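Sports Coaching 1, Unit 5: Cutting Weight and Making Weight
Handout prepared by Aisling Kavanagh

Please read these notes before the seminar. They continue from the unit on training load, so I do not repeat the basic terms.

5.1 Why fighters cut weight
In boxing, judo, wrestling and mixed martial arts the athletes are divided by body weight. Many of them train at a higher weight and go down only for the weigh-in. The idea is simple: after the weigh-in they eat and drink again, and they enter the contest bigger than the limit of their class. The opponent usually does the same, so the advantage is often smaller than the athlete believes.

5.2 Slow loss and fast loss
We must separate two things. Slow loss is done over weeks, with a small change in food, and most of what is lost should be body fat. Fast loss is done in the last days, and it is mostly water. In the case study, the boxer Domínguez is 5 kilos over the limit 15 days before the contest. Her coach at the Velorero club plans to remove 400 grams in each of the first days by food, and leaves the rest for the sauna. Mark in the text where you would stop this plan, and write what you would tell the coach.

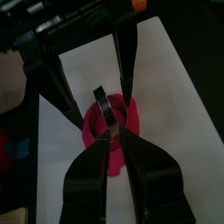

5.3 Signs of danger
A coach has to know these signs and act on them the same day:
dizziness when standing up
very dark urine, or none for many hours
cramps in more than one muscle
confusion, or answers that come slowly
An athlete with confusion does not go back to the sauna and does not compete. Call the doctor of the event.

5.4 Choosing the right class
Sometimes the best advice is to move up one class. Young athletes are still growing, and it makes no sense to hold them in the class of last February. Speak with the athlete first, alone, and only then with the parents.

For the seminar
Work in groups of 2. One student takes the side of the coach, the other the side of the athlete. The second case, from the Binura judo school, will be given in class.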